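Choosing a paint colour for the back bedroom, at last

03/05/2024

Well, we have a colour. If you've been reading along since the winter you will know that the back bedroom has been "nearly decided" for longer than I care to admit, and that my windowsill has been home to a row of little sample pots that I kept moving every time I wanted to open the window. They have now been put away in the shed, all except one, and I feel lighter already.
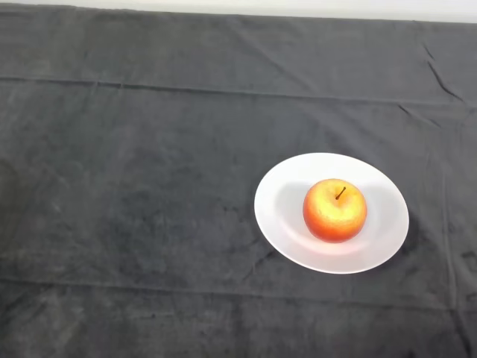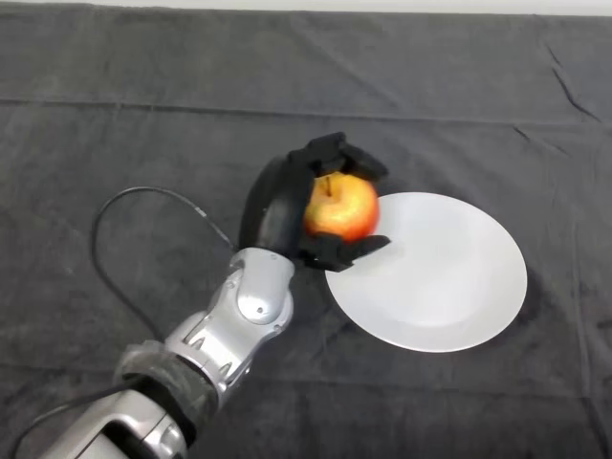
Charcoal cloth in both.

So, the bedroom. It faces north and looks out on next door's fence, which means the light is rather flat for most of the day and then goes blue in the evening. When we moved in it was magnolia, and before that (I found out when I took the curtain pole down) it had been a very strong peach. My first thought was to paint it white and have done with it. I'd seen so many lovely white bedrooms and I thought, well, it's small and it's dim, white will cheer it up. I painted one wall on a wet afternoon, stood back, and it looked like the inside of a fridge.

I moaned about this to Zlata Panasiuk, whom some of you will remember from the hallway posts, and she told me to stop fighting the room. Her view is that a dim room wants a colour with some warmth and some weight to it, and that if you try to make it bright you only end up noticing how bright it isn't. I didn't believe her, I'll confess, but I've been in her box room, and it's painted a sort of brown pink from skirting to ceiling, and I never want to leave it.

After that I went a bit mad with the samples. I had a soft green from Notness, which was beautiful on the card and went the colour of old peas once it was up. I had two from Padow, one a pale clay and one a bit deeper, and a mustard that I bought purely because of its name and won't be mentioning again. What I did learn, and I'd pass this on to anyone, is to paint the samples on big sheets of lining paper and move them about the room. I'd always dabbed little squares straight on the wall before, all next to each other, and they just argue. With the sheets you can put one behind the bed for a couple of days, then by the door, and look at it with the lamp on and your morning tea in your hand.

The deeper clay won. It's called Feyisa and it is hard to describe, somewhere between a biscuit and a flowerpot, and in the evening it goes really rather rosy. I'm doing the walls and the woodwork in it, and the ceiling in the same colour let down with white, which the man at the paint counter was kind enough to mix for me even though there was a queue.

Now for the bit that always makes me nervous, the money. I'd set myself 1,000 pounds for the whole room, and so far I've spent 445, which covers the paint, the rug and having the window frame mended. The rug was the big one. It's a wool flatweave from Hindetti, cream with a rusty border, and I had it in my basket for 14 days before I was brave enough. It's thinner than I expected so I shall need a proper underlay, and I've still got the curtains to do. I'm dithering between linen, which I love, and something heavier that would keep the draught out. Any thoughts gratefully received!

The bed is staying, and so is my grandmother's chest of drawers, though the handles have been off and on it like nobody's business. Gonzalo Miranda, who built our kitchen shelves, is coming to put up a long ledge above the headboard for books and a lamp. We talked about having two bedside tables, but there just isn't the width, and I'd sooner be able to get out of bed without turning sideways. He's suggested carrying the ledge right across to the corner and painting it in with the walls, and the more I think about it the more I like it.

The first coat went on the long wall yesterday evening and of course I hated it for an hour or so. It was patchy and far too orange and I very nearly rang Zlata. Then I had some toast, went back up and it had calmed down a good deal. Second coat tomorrow if my shoulder allows. I want to have the woodwork finished before my sister comes to stay in July, and she has already asked whether there will be somewhere to hang her dresses, which is a whole other post, I'm afraid. I have half an idea about pegs.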